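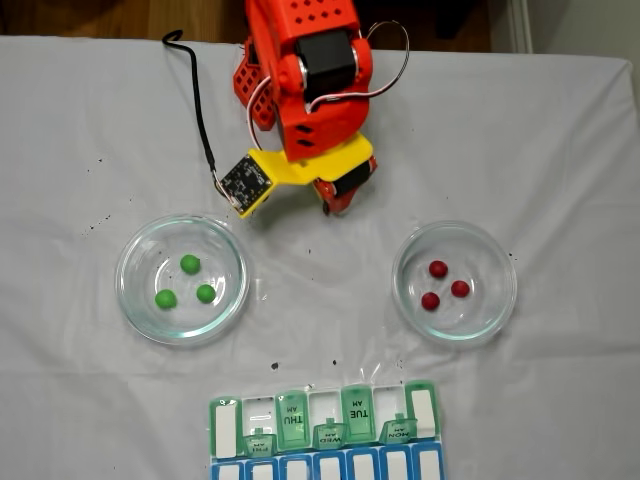
Kwame Tsikata had put off the good tablecloth for as long as he could, but his brother was coming at four, and you could not play the old game on bare wood. Their grandmother had been firm about that, and she had been firm about very little else. So he shook the white cloth out over the table and smoothed it with the flat of his hand from the middle outward, the way she used to, and then he went looking for the dishes. He set the two glass dishes side by side with a good wide gap between them, and into the left one he put three green balls, and then he stood back with his hands on his hips and felt about nine years old.

The game had no name in English and only half a name in anything else. In the house at Plirnotden they had played it with dried peas, and later, when Kwadwo was old enough to be trusted not to put things up his nose, with glass beads from a broken necklace. You moved what you had from one dish to the other, one at a time, and with every one you had to tell something true that the other person did not already know. If you dropped one on the cloth, you had to tell something you were sorry for. There was no winning it, as far as Kwame had ever been able to work out, though Kwadwo always claimed he had won.

They had not played in 7 years. There had been the business with the house, and then Kwadwo had taken the job in Berar, and after that it was birthday cards, and after that it was not even cards. Kwame had written him letters and kept them in the drawer with the batteries and the string. It was July now, and warm, and he had the windows up, and he had made far too much ginger tea.

Kwadwo came at twenty past, grayer than he ought to have been, carrying a cake box tied with ribbon. He looked at Kwame, and then he looked past him at the table, and he put the box down on the nearest chair without seeming to notice he had done it.

"You ironed it," he said.

"I smoothed it."

"She would have made you iron it."

"She would have made you iron it," said Kwame, "and I would have watched."

They sat down. Kwadwo rolled up his sleeves - he had always done that, even for peas - and reached over for the first ball, and held it a while in his fingers.

"I kept your old bicycle," he said at last. "I told you I sold it. It's in my hallway. I hang my coat on it."

Then he leaned across and let go, well short of the other dish, and watched it roll along the cloth toward his brother's hand.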